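Jalalance releases grasp planner update for wrist-mounted cameras

Wed 13 November

Robotics software developer Jalalance has released a new version of Ulari, its grasp planning package for two-finger grippers. The update replaces the single-pass planner with one that revises its target during the approach, using only the picture from a camera at the wrist.

Earlier versions of Ulari chose a grasp from one view taken above the table and then moved to it without further checks. Small errors in the calibration between camera and gripper were carried through to the final position. According to the release notes, this was the main cause of failed grasps on objects lying across the edge of another object, such as a bottle resting partly on a plate.

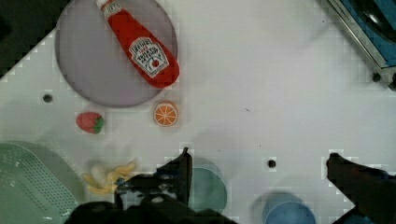

The new planner keeps up to six candidate grasps for each object and scores them again every time a camera frame is processed. Candidates that would bring a finger into contact with a neighbouring item are given a lower score but are kept in the list until the arm has committed to its final descent. The planning loop runs at 20 Hz on the reference computer, with the joint controller running separately.

Segmentation is handled by Bitar, a perception module which Jalalance previously supplied as an add-on and which is now included. Bitar has been retrained to cope with close views in which an object extends past one or more sides of the picture. The module carries the object's outline forward from earlier frames and matches it against whatever edges remain visible. Printed labels are treated as surface texture and no longer split a single object into two regions, a fault first reported by users in April.

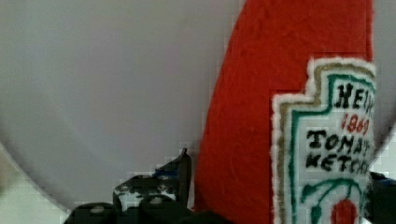 Where the outline cannot be matched with enough confidence, the arm stops, backs away by 25 mm and requests a new estimate. The distance can be changed in the configuration file. A second failure ends the attempt and returns an error code to the task layer.

Jalalance tested the release on a tabletop set of toy food, crockery and packaging, recording 401 grasp attempts. The logs can be replayed in Rendum, the company's viewer, which now shows rejected candidates alongside the selected one and the reason for each rejection.

Transparent objects are still unsupported. Existing Ulari configuration files will load without changes, but hand-eye calibration must be repeated before first use. The update is available to current licence holders through the usual package server.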